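Drawers won't stay shut on small kitchen cabinet
Posted by Vasanthi Menon, Lusville, 1 August 2018

Got a little freestanding cabinet for the kitchen, tan top, gray-brown front, drawers underneath. Bought secondhand in May. Mostly a spot for washing up stuff and a bowl.

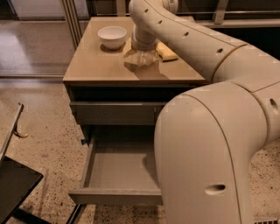 Top of the cabinet – bowl, plastic cup, sponge

Top is fine, wipes clean. Problem is the drawers. I push them in and later they've crept out again, and not even by the same amount. Floor looks level to me but I havent checked it. Is it the runners or the floor? Would like to keep it under 60 dollars, the cabinet itself was only 34.

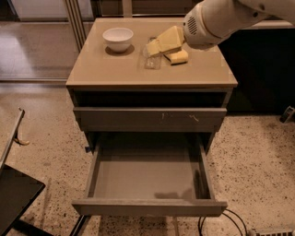 Drawers out again, upper one just a bit

Don't mind taking it apart if I have to. No manual.

Anil Devadiga
Check level first. Put a spirit level on the top, front to back. If it tips foward even slightly the drawers will roll. Folded card under the front feet, push the drawers in, leave it overnight. If they stay put get proper shims.
If not, take a drawer right out and look at the back end of the runners. Most have a little dip the roller drops into. Gets worn or full of crumbs. Clean it, try again. New runners are cheap but measure the old ones before you order – length and the side gap both.

Trinidad Sepúlveda
had same thing, got rid of mine. not worth it imo

Manikandan Kurup
What Anil said. Also look for a screw head sticking out inside, mine was catching on one. Stick-on felt dots at the back can make it worse, the drawer bounces off them.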